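Trivora opens its doors for an afternoon of towel folding

Visitors got a close look at how household robots are taught during an open afternoon at Trivora in January. The company, which has its workspace on the second floor of a former print shop in Lornia, collects training material for home robots and had not let the public in before.

Some 600 people live in the streets right behind the building, and many of them had wondered what was going on upstairs. "We kept getting asked at the bakery," said Latifa Morsy, who runs the site. "It seemed easier to put out coffee and show people."

The doors opened at 3 p.m. Groups of seven were taken through in turn, starting with a short talk by engineer Abdelkrim Gaber. He explained that the team does most of its teaching without a robot in the room. A person holds a gripper by its handle and does an ordinary chore with it, and a camera on the tool records every motion. The recordings are later used to train Gretel, the company's robot arm.

Gaber said cloth is the hardest thing they work with. A cup keeps its shape when it is picked up – a towel does not, and it lands differently each time.

Gretel was shown first. The arm took three washcloths from a basket and laid them out on a table. It dropped the second one and had to go back for it, which drew applause from the children near the front.

Visitors then heard from Aicha Erraji, who trains the people doing the recording. Most of that work is done in private homes, on beds, couches and kitchen counters, because the company wants its robots to cope with rooms that have not been tidied up for them.
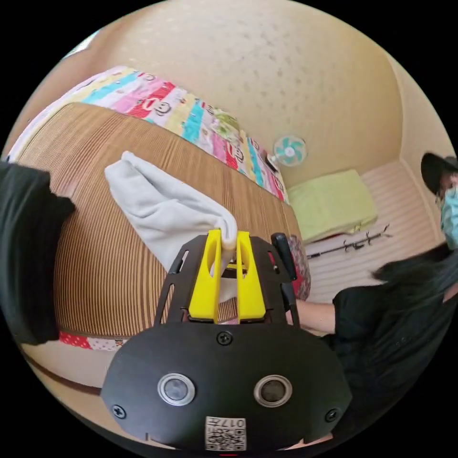

New collectors practice for three days before their recordings are used, Erraji said. The usual mistake is moving too fast. Another is pulling a towel by the middle when a corner would give a better hold.

Fouad Chraibi, a retired tailor from the neighborhood, asked whether the tool could handle silk. Gaber said the team had not tried it yet. Chraibi offered to bring some scraps.

Several visitors asked about privacy in the homes. Morsy said households sign up in advance and can have any recording deleted.

A second open afternoon is planned for the spring. Sign-up will be at the front desk, and groups will again be limited to seven.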